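Linen shrinkage before hemming: wash hot or wash as used?
Home Sewing Board > Fabric care

mwende_l
I have a bolt of mid-weight linen from Sokura and plan to cut curtains in June. The label gives no shrinkage figure. Is one hot wash enough, or should I match the wash the curtains will get later?

HJang
One hot wash, tumble until just damp, press flat. Most of the shrinkage comes out in the first cycle. Mark a square on the cloth before washing and measure both directions after. Warp usually moves more than weft.

tradgate214
Disagree on the dryer. Tumbling sets creases in linen that an iron will not fully remove. Line dry, then steam. I also run 2 washes, as the second still took a little length out of my last batch.

HJang
Creasing is a matter of load size. Half fill the drum and it is not a problem.

kiprono_s

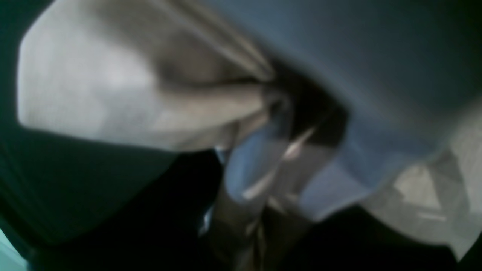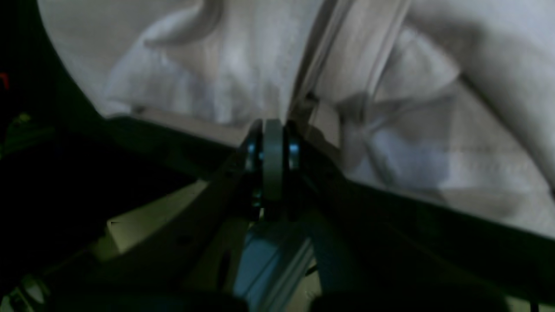
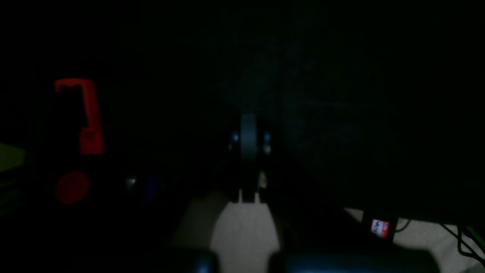 On the wash question, I side with tradgate214 on drying and with HJang on measuring. Cut the test square on grain — if it is off grain, the two readings mix and tell you nothing. Leave the hems basted for a few weeks too. Linen drops under its own weight, and a full-length curtain can grow after hanging.

mwende_l
Does the drop cancel out the shrinkage?

kiprono_s
No. Treat them separately. Shrink first, hang second, hem last.

tradgate214
Agreed on that order. I would still skip the dryer.

Thread views: 1,839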